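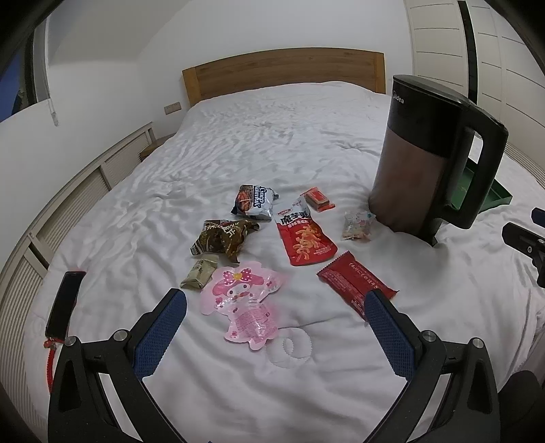
Figure 7.1 Snack packages and an electric kettle on a white duvet.

Chapter 7
The Guest Tray

7.1 Why a small tray matters

A guest who comes into the room late in the evening has often not eaten since noon. The restaurant is closed, the street is not known to him, and the first thing he looks for is something hot to drink and something small to eat. For this reason even a modest guesthouse should offer a tray with a kettle and a few wrapped snacks. The cost is low, and guests mention it in their comments more often than they mention the curtains.

In Chapter 6 you learned how to make the bed and check the linen. In this chapter you will learn how to choose the contents of the tray, how to set them out, and how to check them between two guests. We will follow the practice of the Dostby guesthouse, a property with 30 rooms, where the trays are prepared in the afternoon, before 3 p.m.

After studying this chapter you should be able to:
choose snacks that keep well in a warm room
read the date and the ingredients on a package
arrange a tray so that every item can be seen
write a correct line in the tray record

Key words: tray, wrapper, crimped end, shelf life, restock, tray record

7.2 Choosing the items

All items on the tray must be factory wrapped. Home-baked cookies are pleasant, but they dry quickly and the guest cannot know who has touched them. Choose single portions. A large bag invites the guest to open it and leave the half of it, and crumbs in the bedding mean more work the next morning.

Offer both salty and sweet. At Dostby the rule is two salty items for each three sweet ones, but this depends on your guests, and you should look at what comes back uneaten.
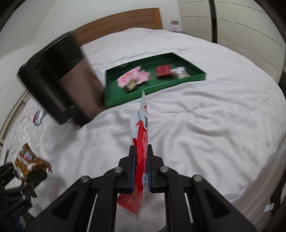 Spacing is the first point to learn when you lay out a tray. Put down a few items, leave a gap between them, and only then decide if there is room for more. The green tray on the bed has only three packets in it, one toward each end and one in the middle, and each of them can be found at one look. When more items are added, the small ones should come to the front and the tall ones to the back. A tall bag, such as the red and white one held upright near the tray, will hide everything behind it if it stands in front. Lay it flat or give it a place beside the tray — it is better than to fold it, for folding breaks the contents.

Work on a clean and flat surface. Many trainees use the bed for sorting, and this is allowed in practice lessons only. In a guest room please use the desk.

7.3 Reading the package

Before an item goes on the tray, turn it over. You are looking for the date, the weight and the list of ingredients. Imported snacks may carry these in a language that you cannot read. In such a case ask the supplier for a translated sheet and keep it in the folder. The supplier Clorno sends one with each carton; with others you may need to ask twice.

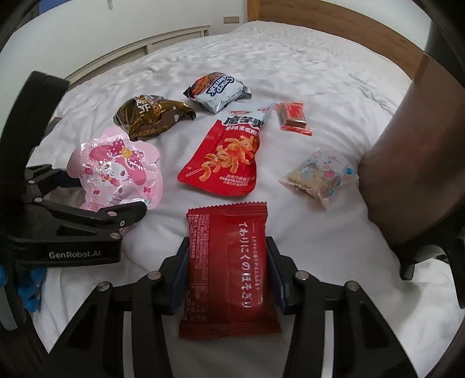
Figure 7.2 A packet with Japanese text on the front and small print along its left side.

Meat, nuts and milk are the three things guests ask about most. If you do not know the answer, say so and offer another item. Never guess. A packet without a readable date goes back to the store room, even when it looks fresh.

7.4 The kettle and its place

The kettle must always stand on a hard and level surface when it is in use, with the cord away from the edge. Check that the lid closes and that no water remains from the last guest. Lime can be removed with citric acid once a month — in March and April, when the house is quiet, Dostby does all the kettles together.

Place the kettle next to the tray and not on it. The guest will want to lift it with one hand, and the wrappers should stay away from the steam. 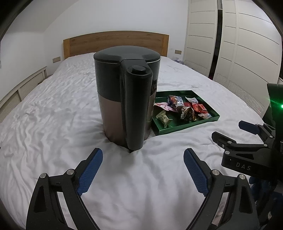

Figure 7.3 Kettle with a green tray of wrapped snacks to its right.

Practice task 7A

Take one tray and eight wrapped items. Arrange them so that the front of each item can be read from the door side of the room. Then fill in one line of the tray record: room number, number of items, earliest date, your initials. Exchange trays with another trainee and check the dates again.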